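Facilities request: outlet by the gray work surface, room 11
Opened by: Felicidad Policarpio
Assigned to: Yoshinori Kikuchi
Status: Waiting for part

Thursday, 9:40
Felicidad: The outlet went dead twice this morning. A desk lamp cuts out if the plug is moved. Same lamp is fine in the hallway.

10:15
Yoshinori: Did the breaker trip? Is anything else out?

10:22
Felicidad: Breaker is on. Everything else in the room works.

1:30
Yoshinori: Tested with the lamp and a phone charger. Both drop out when the plug is pushed sideways. Contacts are worn. Ordered a new insert from Skallik, should take around 4 days. The square gray plate can be reused. Please don't plug anything in there until it's changed.

2:05
Felicidad: OK. Can someone also look at the red marker lines on the surface? Dish soap didn't take them off.

2:20
Yoshinori: Will try rubbing alcohol when I come back with the part. Please move any food before then, open bags of peanuts included.
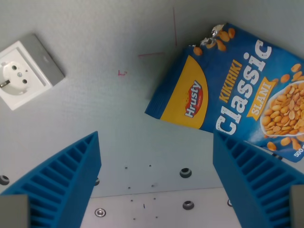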